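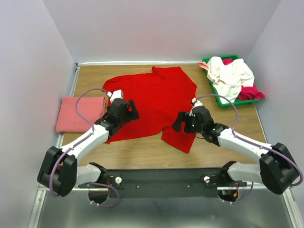 Clyde Park has written ahead of this session to ask whether a limited series still means anything when the maker can bring the same design back a few years later. The question deserves a full answer, and these remarks are arranged to give one.

Opening

Welcome members and guests. Thank the hosts for the room. State the subject plainly: how small makers number, record and service their limited watches, with the Kudberg diver as the main case.

Remind the audience that valuations will not be given from the platform.

The Kudberg diver

Kudberg issued the first version in 200 numbered pieces. The number was engraved on the case back and repeated on the warranty card. The second version, released under the Fenosport name, ran to 686 pieces and used a new case with the same dial layout.

The two are often confused in sale listings. The crown is the quickest check. It is signed on the first version and plain on the second. Pause here and pass the two crowns along the front row.

In reply to Mr. Park: the first series was never reopened. The company reused a design, and it said so in its notice to buyers. Members may still feel that the later watch took something from the earlier one – that view was put strongly in our February discussion and should be acknowledged.

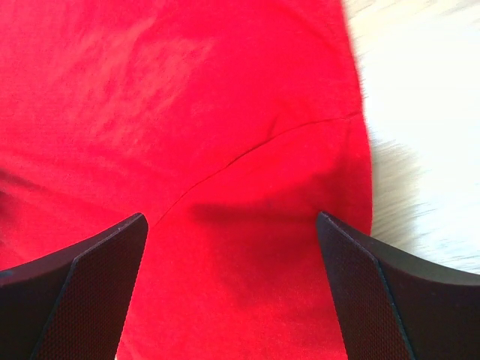
Records and service

Explain that a number on a case back proves little without a matching entry in the maker's ledger. Nikzad, which supplied the dials, kept its own delivery book, and the society has been allowed to consult it. It shows 3 replacement dials sent out for the first series. Owners of those watches should keep the original dial if it was returned to them.

Polishing should be mentioned briefly. A shallow engraving can be lost in one careless service, and the workshop should be told in writing to leave the case back alone.

Wosent now handles repairs for both versions. Requests should include the case number, the warranty card and a short account of any earlier work. Do not quote prices or waiting times, as these are under review.

Euan Drummond to speak for 2 minutes on water resistance testing. Hand over the microphone and remain at the side of the platform.

Questions

Take questions from the floor first, then those sent in writing. Should the matter of the missing ledger pages be raised, reply that the search continues and that members will be informed through the newsletter.

Ask for both crowns to be returned before the break.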